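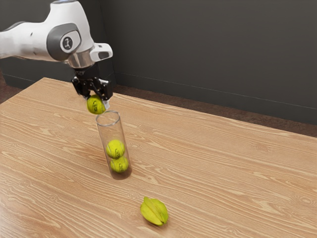
Ball Stacking in Simulation: Project Gallery

December | By M. Farías | 2 min read

The manipulation section of the Plarkadell robotics club spent this term on one task: pick up a tennis ball from a table and place it in an upright clear tube that already holds two. All work was done in simulation. The club has one physical arm, and its hours go to the competition team.

The task is taken from the Drornen student challenge, which scores on placement and on whether the tube is still standing at the end of the run. Touching the fruit on the table costs points. Entries are submitted as a trained policy and run by the organizers on scenes the teams have not seen.

Our training set holds 1464 demonstrations, recorded by members over the network with a handheld controller. A further 60 were kept back for checking. Episodes in which the tube fell were kept in the log and left out of training.
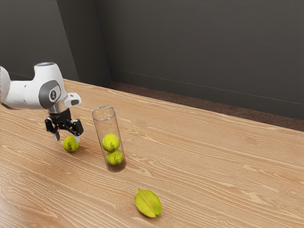 Grasp approach. Fingers open on either side of the loose ball, tube with two balls behind, star fruit toward the front of the table.

The approach height was the first setting we had to change. Early versions came down too far and pressed the fingertips into the table, which the simulator punished with large contact forces. The final version stops a little above the surface and closes near the middle of the ball.

Placement took longer. The tube is only slightly wider than the ball, so a small sideways error at the wrist puts the ball on the rim. We added a short pause over the opening and a slow descent before release. The pause lengthens each episode, but the challenge has no time bonus.

Lighting, table texture and the position of the fruit were varied between runs. Tube height was fixed by the rules.

Training was run on the Troline workstation in the lab, up to 100 epochs per version. Config files and the episode log are in the club's shared folder under the task name. Members who want to rerun the evaluation should use the second config, as the first still has the old gripper limits.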